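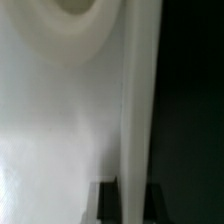

Busbridge asked us to say by the end of October whether the Dronau gripper is worth the extra money over the Boyer one we already own. The short reply is that I am not convinced yet, and this report sets out why. The wrist camera was the main selling point and it is where I have the most doubts. With a thin white edge between the two black fingers, the view is clear enough for a person to line up on: the edge is pale, the background behind it is nearly black, and the line between them is sharp. The white face to the left of it is another matter. It has a patch of glare bad enough to wash out the surface, and very little for the software to hold on to. The supplier's demonstration used coloured blocks on a grey mat. Our parts are white, and so is most of our fixture.

We have logged 1,107 grasps since the last report, split between the two grippers. The Dronau dropped fewer cubes. It also needed a restart 6 times, and the log does not count a restart as a failure. I have asked for that to be changed before anyone quotes a success rate from it. Until then, please treat the figure in the Drevunmont summary as a claim and nothing firmer. 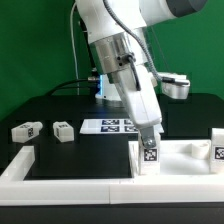 The fixed camera has been the more useful of the two so far. Because it looks across the whole table, it can have the marker on a cube in view while the finger is on top of it, and the flat sheet with its four markers gives us a reference on the tabletop. The weak point is the arm itself. With the gripper down over the tray, its body partly hides the right-hand markers on the sheet, and the software then falls back on whatever it last worked out. Moving the sheet further left should help. We have not tested that, and I would not count it as solved.

Controller tuning took longer than planned. The Boyer settings did not carry over, although we had been told they would, and we spent 40 hours getting the closing force to a level I was happy to leave running. Some of that was our own inexperience with the menus. The manual is poor.

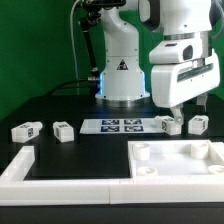 Should we buy the second Dronau gripper this quarter?
I would hold off. The trial has covered one shape of part under steady lighting, and the difference in dropped cubes could shrink once restarts are counted properly. A further 600 grasps with mixed parts would cost us staff time and no new equipment.

Spending is within the agreed amount. The loan of the Dronau unit has been extended at no charge, and the Boyer stays on the shelf as a spare. Next on the list are the corrected log, the moved marker sheet and a matt cover for the brightest surfaces, in that order. Results will go to Busbridge with the raw log attached.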